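Sep 23, 2025

The capsule wardrobe math

Every September the same post goes around. Somebody with good lighting owns 33 pieces of clothing, or 28, and has never been happier. This year's is from Flanagan, the clothing outfit, and it comes with a calculator. You put in what you own and it tells you how many outfits you could be making. I put mine in and got 812.

I do not have 812 outfits. I have two pairs of pants that fit, a gray sweater, and a pile of shirts I reach past. The calculator multiplies tops by bottoms by shoes and calls every result an outfit, including the wool skirt with the running shoes. By that logic my kitchen holds thousands of dinners, most of them mustard and rice.

Then comes the pitch, and you have to scroll for it. Once you've cleared out your closet, you are invited to fill the gap with their "foundation set," eight pieces for $400. So the plan for owning less begins with a shopping cart. I read that page twice looking for the part where you could use the white T-shirt you already have. There's a line about checking whether your basics are "foundation quality." Mine has a bleach spot, so I guess we know.

I tried one of these for real a few years back, the Nusilholm method, where everything goes in a box and you only take out what you need. It worked for most of a month. Then it got cold, and then there was a funeral, and then I was digging through the box in my socks at seven in the morning looking for a black cardigan I'd already given away. I bought another one that afternoon. Same brand, same size, more money.

What bothers me most is where the castoffs go. These posts always say "donate" and move on as if that settled it. The thrift store on Cidow Street had a sign up last week saying no clothing until further notice. The back room must be full, and I'd bet a good share of it is last year's foundation pieces.

I'm not against having fewer clothes. My closet door doesn't close and I'd like it to. But I've started to doubt anyone whose advice about stuff ends in a checkout page, and I doubt the before and after pictures too. Where's the winter coat in those? Where's the thing you wear to paint the bathroom?

For now I'm keeping the bleach-spot shirt. I sewed the button back on the green one Sunday night, and that makes one more I might wear. 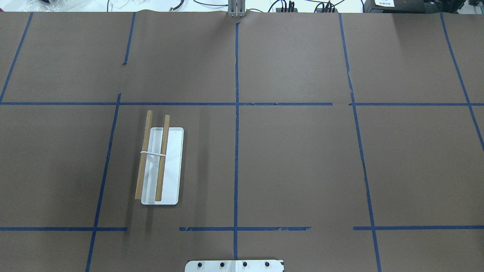

Anyway, the gray sweater has a hole starting under the left arm, so that's next, if I can find yarn that comes anywhere near the color. Skumska had a gray that looked right on the website, but I've been fooled by a website gray before.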